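4. Setting up the table (sponges and wipe-down)

For the Westenside rooms. Replaces the old sheet from Drummond. Questions to Kirstin Ritchie, not the front desk.

Before you start
Clear the big white table. The potted plant stays. Water it some other time, not while the sponges are out.

You need:
Round sponges, yellow
Block sponges, yellow, still in the clear bag
Mild soap, one cap per bucket
Dry cloth
Trash bag for the plastic

4.1 Laying out

1. Wipe the table dry with the cloth. Middle first, then out to the edge.

2. Bring the sponges over from the Conia box. Leave them in their plastic until they're on the table.

3. Unwrap the round ones first. They're light and they don't stay put, so work over the middle of the table - not at the edge. Blocks can stay bagged till step 5. Loose plastic goes straight in the trash bag, don't let it pile up.
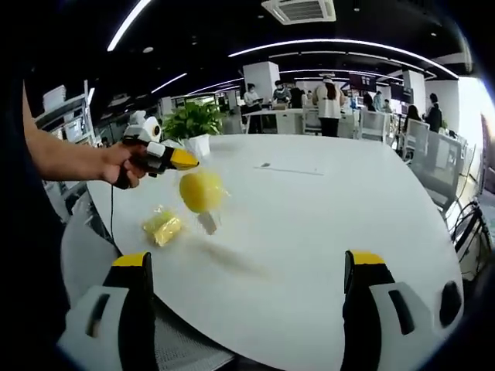 4. Check the table top for marks. Small dark spots and thin lines show up a lot on white. Try a damp round sponge, light pressure, small circles. If it doesnt shift after 3 tries leave it and write it in the log.

5. Open the block sponges. Pull the bag open along the seam. No knives on this table, ever.

6. Rinse every new sponge once in plain water. Squeeze, don't wring.

CAUTION: No scouring powder. No bleach. Dulls the surface and you can't get it back.

Note: A sponge that hits the floor is a floor sponge. Put it in the floor bucket.

4.2 Wipe-down

1. Round sponge for the top, block for the edge and underneath.
2. Work towards yourself. Lift the plant pot, wipe under, put it back in the same spot.
3. Rinse after each pass. Change the water when it goes gray.
4. Dry with the cloth right away - water left standing leaves rings.

4.3 Restocking

Round sponges come in cartons of 100 from Grostari, order code 455. Tell Sun-ja So when the last carton is opend. Blocks are ordered seperately, ask Ridwan.

Next: 5. Chairs and floor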